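4.2 A bancada molhada e a bancada seca

Volto agora ao caso que mais me deu trabalho, e confesso que também o que mais me divertiu: a cozinha pequena da Robles, onde passei boa parte de outubro a tentar perceber como é que as pessoas arrumam as coisas em volta da cuba. Na secção anterior tratei das despensas e dos armários altos, que são lugares de memória longa (a lata de grão fica ali anos e todos sabem onde está). A zona da cuba é o contrário disso. Ali tudo muda de sítio várias vezes por dia, e quem lá trabalha quase nunca sabe dizer, quando lhe perguntamos, onde guarda a esponja. Sabe com a mão.

Comecei por pedir a cada participante que me desenhasse a bancada de cor. Foram oito desenhos, e em sete deles faltava a torneira! A Nelly Grajales, que me ajudou a classificar o material todo, achou primeiro que era distração, mas eu fiquei a matutar naquilo durante semanas. Desenhavam o fogão, desenhavam a janela, desenhavam até um pano pendurado que às vezes nem existia, e a torneira ficava de fora. A minha leitura é que a torneira, para quem cozinha, pertence ao gesto de lavar e por isso desaparece quando se pede uma lista de objetos. O Yhon Espinoza não concorda e acha que é um efeito do papel, porque a folha era estreita e a torneira fica sempre num canto. Pode ser. Deixo aqui as duas hipóteses, que não tenho dados para escolher entre elas.

Chamo bancada molhada à faixa que vai da cuba até onde um salpico chega, e bancada seca a tudo o resto. A distinção já aparece no trabalho que fiz com a Wumpini Asante sobre as copas da Himach, mas lá tínhamos um escorredor fixo a separar uma coisa da outra e o problema resolvia-se sozinho. Na Robles a fronteira é só um costume. Uma pessoa pousa a tábua um palmo mais à direita e a zona molhada encolheu sem que alguém tenha decidido coisa nenhuma. A Figura 7 mostra dois pontos desse percurso, um junto à panela e outro dentro da cuba, com a peça amarela que nas transcrições aparece como «a esponja».

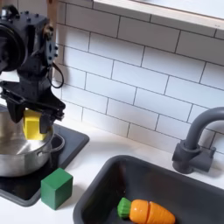
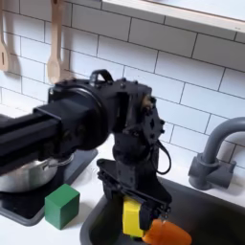
Figura 7. Cozinha da Robles: peça amarela e parede de azulejo branco.

O que me interessa neste par é a questão da paragem, ou seja, os sítios onde uma coisa pode ficar pousada sem que isso conte como desarrumação. Nas entrevistas, quase todos me disseram que a cuba serve para lavar e o fogão para cozinhar, e ficavam muito satisfeitos com a resposta. Só que depois, quando íamos ver juntos, as coisas estavam noutros lados. Na primeira imagem da Figura 7, a panela de aço está sobre a placa preta, e é à borda dela que chega a esponja, com o cubo verde ali à frente, meio na placa e meio na bancada branca. Na segunda, a esponja tem por vizinha, na cuba cinzenta, uma coisa cor de laranja em forma de cenoura. Ora, o cubo é o que eu chamo um objeto sem casa: não é loiça nem é comida, e portanto para onde cair está bem. Já a cenoura, de brincar ou não, parece ir para a cuba quase por direito próprio, porque tem forma de legume e os legumes lavam-se. Insisti bastante neste ponto com os participantes e a resposta vinha sempre rápida, com uma certa impaciência até – «então, é uma cenoura, vai para a pia».

Convém dizer duas palavras sobre a esponja, que merecia um artigo só para ela (e talvez venha a ter!). Dos objetos que acompanhámos, é o único que pertence às duas bancadas. Vai ao fogão, volta, passa pela panela, torna à cuba, e em cada lugar há quem a considere arrumada. A Marisol Usuga propôs, numa das nossas reuniões, que a tratássemos como ferramenta em trânsito, e eu adotei o termo na codificação. Tivemos 3074 registos de posição, dos quais ficaram perto de 3000 depois de retirados os que não se conseguiam ler, e neles a categoria «em trânsito» acabou por ser quase exclusiva da esponja. O pano da loiça, que eu esperava ver na mesma categoria, portou-se de maneira bem mais caseira: tem o seu gancho e volta ao gancho.

Há ainda o caso da panela. Em casa dos meus pais, panela suja ia logo para a cuba, e eu levei esse hábito para o protocolo sem dar por isso. A primeira versão da grelha nem sequer previa que se pudesse esfregar uma panela em cima do fogão! Foi a Lizeth Bermúdez quem deu com o buraco, ao testar a grelha na cozinha da Skustex, onde a cuba é tão pequena que a panela grande simplesmente não entra. Refizemos a grelha com uma entrada para a lavagem fora da cuba e voltámos a codificar tudo o que já estava feito. Foram tardes compridas. Valeu a pena, creio, porque a categoria nova apareceu também em cozinhas onde a cuba tinha tamanho de sobra, e aí a explicação do espaço já não chega.

O que dizem as pessoas sobre isto varia muito. Umas falam da comodidade, outras do peso da panela cheia de água, e houve quem me dissesse, um pouco ofendido com a pergunta, que a panela «mora» no fogão e que tirá-la dali para a limpar era andar a passeá-la. Gosto muito desta ideia de morada e uso-a daqui em diante, com a cautela de a separar do simples lugar habitual. A morada resiste: se alguém tira de lá o objeto, há outro que o repõe, muitas vezes sem comentar. O lugar habitual só se repete enquanto ninguém mexe.

Falta falar dos limites. A cozinha da Robles é uma só, as pessoas que a usam conhecem-se bem, e suspeito que parte do que descrevo como costume seja simples cortesia entre colegas. Na Jongate, que visitei depois e onde as equipas rodam mais, o objeto sem casa durava pouco na bancada e ia parar a uma gaveta qualquer, de onde já não saía. Não codifiquei as gavetas. A comparação entre as duas cozinhas fica por isso incompleta, e retomo-a em 4.3 apenas para a loiça de uso diário, que foi seguida da mesma maneira nos dois sítios.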